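Setting up the Roteo two-finger gripper kit for desktop PC disassembly
Mingxuan Cheng
June 10, 2021

This guide covers fitting, calibrating and running the Roteo gripper kit on a six-axis arm for work inside tower cases. It assumes the arm is already bolted down, the safety stop has been tested and the controller is running Losia or another program that can send position and force commands separately. If you have the older single-speed version of the kit, the wiring steps are the same but the force settings are not.

What is in the kit

The kit ships with the gripper body, two long fingers, the wrist adapter plate, a wrist camera with its bracket, a control cable and a bag of hex-socket screws. You will need your own hex keys, medium thread locker and a feeler gauge. The adapter plate has slotted holes and will go on two ways. Only one of them leaves clearance for the cable, so dry fit it first.

Step 1. Mount the adapter plate

Power the arm down and lock out the supply. Set the plate against the tool flange with the cable notch facing away from the last joint. Start all the screws by hand, then tighten them in a cross pattern. Apply thread locker on the second pass only. Our first plate came loose at the Pladstead shop after a week of use when this was skipped.

Step 2. Fit the body and fingers

Slide the body onto the plate and fasten it. Attach the fingers with the grid of square holes facing the camera. Close the gripper by hand and check that the tips meet along their full width. If a feeler gauge passes at one end, loosen that finger, square it and retighten. Do not file the tips.

Step 3. Route the cable

Leave a service loop at the wrist and clip the cable at each joint. Rotate the last joint slowly through its full travel and watch the loop. It should neither go taut nor hang below the finger tips. A hanging loop will catch on drive cages.

Step 4. Set the tool centre point

Fix a pointed pin to the bench. Bring the closed tips to the pin from four clearly different wrist angles and record each position. Losia calculates the offset and reports a residual error. Repeat the routine if the error is above your own limit. For memory and small connectors we accept nothing worse than half a millimetre.

Step 5. Calibrate the camera

Print the target sheet supplied with the kit and tape it flat. Run the capture routine, which takes 42 views. Keep the lighting constant throughout. Bare metal case walls throw reflections, so a diffused lamp off to one side gives better results than an overhead tube. Expect the gripper to fill a good part of the view during work. Mask that area in the vision settings, or the software will try to match features on its own fingers.

Step 6. Approach the board

Discharge the machine, unplug it and lay the case on its side with the panel off. Clamp it. Teach a safe point above the open case and have every move start and finish there. Descend in a straight line along the tool axis at reduced speed, and stop short of the board before making any sideways move.
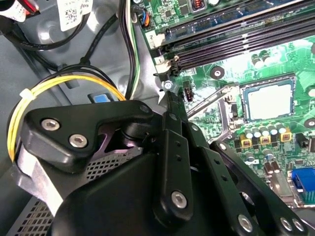

Set the contact threshold before teaching any pick. Start at the lowest value the controller will accept and raise it until false stops disappear in free air. Pin headers bend well before the default threshold trips – the default is meant for boxed goods and is far too high for this work.

Loose wiring is the main cause of failed runs. Tie back power leads and front panel wires by hand before starting. The kit can pull a slack cable aside, but it cannot tell a slack cable from one that is still plugged in at the other end.

Teach memory modules first. Open the retention clips, grip the module near its centre and lift square to the board. Leave the processor for manual removal. The lever can be moved with a single finger tip, but we found the motion too dependent on socket type to be worth programming.

Maintenance

Check the finger screws every 1000 cycles and the plate screws at every shift change. Error 69 means the fingers have lost their home position; open them fully, cycle the power and home again. Replacement fingers are stocked by Grasso under part number 3542. Kits shipped before December have a shorter control cable, and the extension has to be ordered separately.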